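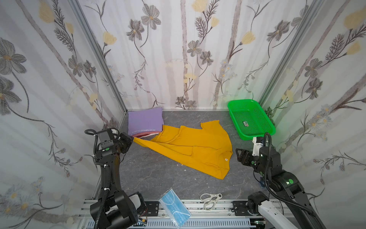
叠T恤交流楼：竖着放还是摞着放？都来说说你家怎么叠

Huvville居家论坛 > 收纳与洗晒 > 衣物折叠

楼主 橘子晒干了
最近叠衣服叠上瘾了，必须来开一楼！

黄色这件还摊着，皱成一团，领子和一只短袖朝着右边。靠墙那摞是叠好的，最上面是淡紫色那件，字正好露在外面，WE GO FORWARD TO DREAM，我每次看到都觉得精神一振，哈哈。紫的下面压着粉红的，颜色一层一层叠起来真的很好看，我能盯着看半天。

以前我叠T恤就是对折再对折，随手一塞，找的时候整个抽屉翻一遍。七月换季把夏天的衣服全翻出来，一共13件短袖，索性从头学了一遍怎么叠。我现在的顺序是这样的：

先抖一下，把衣服正面朝下平铺，手掌从中间往两边推，把大的褶子推开。
左边往中间折三分之一，袖子反折回来，袖口不要超出外侧那条边。
右边一样，折完是个长条，上下一样宽。
下摆往领口方向折，离领口留两指宽。
再对折一次，喜欢立着放的就折成三折。

想请教大家三件事。第一，领口朝里还是朝外？第二，摞着放和竖着放，哪个用久了不会乱？第三，胸口有字的衣服，你们会特意让字露出来吗？我是会的！紫色那件我专门调整过折的位置，字要是被折进去我会重新来一遍。

抽屉是Paltholm的三层柜，里面净高20厘米，有同款的朋友吗？

2楼 半勺盐
沙发！墙板好好看啊，灰色深褐色的花配那种浅黄色像郁金香的，底子又是白的，黄T恤放在前面特别搭。台面那个深灰带纹理的也好看，浅色衣服铺上去边在哪里一清二楚，我家叠衣服在白床单上，白T恤一放上去就找不着袖子了。

回你第一个问题：领口朝里。领口那一圈厚，朝外的话一摞衣服前面高后面低，摞到第五件就开始往前滑。

3楼 阿柚不加糖
竖着放党前来报到！！

我真的太想安利竖着放了，换过来以后整个人都轻松了。拉开抽屉每件都看得见，颜色一排过去像一盒彩色铅笔，早上迷迷糊糊的也能一把抽对。摞着放的话，下面那件永远轮不到穿，等想起来的时候已经过季了。

Paltholm那个柜子我也有，净高20厘米竖着放刚刚好，T恤折三折以后上面还有空，手伸进去不会卡。

4楼 老棉布
我不太同意楼上。

竖着放有个前提，抽屉得满。半空的抽屉竖着放，抽走两件，剩下的全倒了，倒了以后比摞着还乱。我家试了一个夏天又改回来了。

摞着放只要每摞不太高就很稳当。我的规矩是一摞不超过7件，薄的放上面，厚的放下面，拿的时候一只手托住上面几件，另一只手抽，不会带乱。楼主那样靠墙码着挺好的，后面有个靠，不容易歪。

另外推两边褶子那一步，建议楼主从领口往下摆推，不要从中间往两边推。针织的料子往横向推，很容易把衣身推宽，长条就歪了。

5楼 橘子晒干了（楼主）
回复 老棉布：哇，从领口往下推这个我记下了，刚才拿一件灰色的试了，长条真的比原来直！之前一直以为是我折的时候手歪。

回复 半勺盐：墙板我也喜欢得不行，细细的深色枝子上带着羽毛一样的叶子，选的时候纠结了好久。

回复 阿柚不加糖：彩色铅笔这个形容太戳我了，今晚就去把第二层抽屉改成竖的。

6楼 阿柚不加糖
回复 老棉布：抽屉不满可以加隔板呀！我用的Adon的布隔盒，软的，塞在抽屉最后面顶住就行，衣服少了往前挪一点，一件都不会倒。夏天衣服少的时候我还塞过一卷毛巾在后面，一样管用。

再说了，竖着放倒了扶起来就行，摞着的塌了得重新叠。

7楼 老棉布
回复 阿柚不加糖：加了隔盒当然不倒，可是我就是不想为了叠衣服再买东西。毛巾这个办法倒是不错，我认。

塌了要重新叠这个我不认，叠得紧的塌了也不散，捡起来放回去还是方的。

8楼 小火慢炖
来说第三个问题！字当然要露出来！！

我家孩子的T恤全是带字带图的，叠的时候我都把图留在最上面那一面，他自己挑衣服就看图，完全不用翻。办法很简单：正面朝下铺，两边折好以后，从下摆折到胸口下面那条线，不要正好折在字上，再翻过来，字就完整地在正面。字印得靠上的好办，字大的、从胸口一直印到肚子的，就只能认命露一半。

楼主紫色那件的字小小的，应该很好留，羡慕。

9楼 针脚先生
插一句印花保护的。胶感重的印花，折痕千万不要压在字上，夏天热，两层胶面贴在一起容易粘，撕开的时候会带起一块皮。我有一件就这么毁了，心疼到现在。实在避不开，就在中间垫一张薄纸。水印的、摸上去没有厚度的，随便折。

10楼 橘子晒干了（楼主）
回复 针脚先生：天哪，还有这种事，我去翻一下我那几件厚胶印的，有一件好像正好对折在图案中间……

回来了，有两件是脸贴脸折的，已经拆开重叠，还好没粘上。谢谢谢谢！

11楼 云朵收音机
我来问个笨问题，皱得厉害的要不要先熨再叠？我每次都是从晾衣架上收下来往沙发上一扔，等想起来叠的时候都皱得不成样子了，跟首图那件黄的差不多。

12楼 半勺盐
回复 云朵收音机：纯棉T恤我从来不熨。收下来趁还没放凉（烘干的）或者刚离衣架的时候马上叠，摞在下面压一晚上，第二天拿出来很平。已经皱了的，喷一点点水，用手拍，拍完挂一会儿，干透了再叠。一定要干透，潮着进抽屉会有味道。

13楼 老棉布
同意楼上。补充一点，晾的时候就要抖开，肩线对齐，衣架从下摆伸进去，别从领口硬塞。领口撑大了叠出来总是鼓一个包，怎么压都压不平。

14楼 快手小葱
有没有人会那个捏两点一抖就叠好的办法！我练了一个星期，现在最快7秒一件，特别有成就感，一边看剧一边叠，一集没看完一筐就叠完了！

写一下步骤：
衣服横着铺，领口朝一边（我是朝右）。
离自己远的那侧肩膀，取中间一点，左右手交错着捏，右手捏肩上那点，左手捏正对着的衣身中段，两层一起捏住。
右手捏着肩膀越过去，抓住同一条线上的下摆，这时候两只手是交叉的。
手打开，提起来，抖一下。
把剩下那只袖子那面往下一搭，放平，完事。

第一次一定会拧成麻花，别灰心，多半是中段那点没捏住两层。

15楼 云朵收音机
回复 快手小葱：我拧了三次麻花了，还在坚持！第三次好像有点那个意思，就是放下来的时候袖子露在外面，像一条小尾巴。

16楼 快手小葱
回复 云朵收音机：袖子露出来是最后一搭太早了，让衣服先垂直，前面那层碰到台面了再往前送。你已经很接近了，加油！

17楼 针脚先生
快手叠法我会，但是不推荐新手天天用。宽窄不好控制，每件都差那么一点，摞起来边就不齐。要好看还是老老实实三分之一折。出门旅行赶时间的话，捏两点没问题。

18楼 快手小葱
回复 针脚先生：边不齐我承认哈哈哈，不过我是竖着放的，上面一条边齐就够了！两种方法配合着用，我觉得挺美的。

19楼 小火慢炖
有没有人跟我一样用硬纸板当模板？我裁了一块，宽度正好是抽屉的三分之一，放在领口下面，两边往里一包，抽出来，每件一模一样宽。纸板是上次在Ebrahimi布行买布时里面夹的衬板，硬度刚刚好，用到现在边都没毛。

孩子特别爱用这个，现在他自己的T恤都是自己包的，包完还要来给我检查。

20楼 阿柚不加糖
回复 小火慢炖：布行的衬板！我家有好几块，一直不知道拿来干什么，太好了！！

21楼 橘子晒干了（楼主）
来交作业啦！

第二层抽屉改成竖的了，13件短袖全放进去，后面塞了一卷毛巾，拉开关上试了好多遍，一件没倒。颜色从浅到深排的，黄的在最前面，紫的第二，粉红的跟着，开抽屉就想笑。

第三层放家居服，还是摞着，照老棉布说的，薄的在上面，领口全朝里。两派我都占了，谁也别说我。

捏两点那个我还在麻花阶段。纸板打算明天去裁，小火慢炖，你那块长度是留到下摆，还是只到衣身的一半？

22楼 小火慢炖
回复 橘子晒干了：只到一半！太长了抽不出来，会把刚折好的带散。四个角剪圆一点，不然会勾线。

23楼 老棉布
家居服摞着就对了。等秋天卫衣出来你再看，带帽子的竖着放，那个帽子往哪儿塞，我等着阿柚来讲。

24楼 阿柚不加糖
回复 老棉布：帽子往下翻平，两边折好以后，把衣身卷进帽子里，一个圆滚滚的小包，立得可稳了！到时候我开新楼，步骤一条一条写给你看。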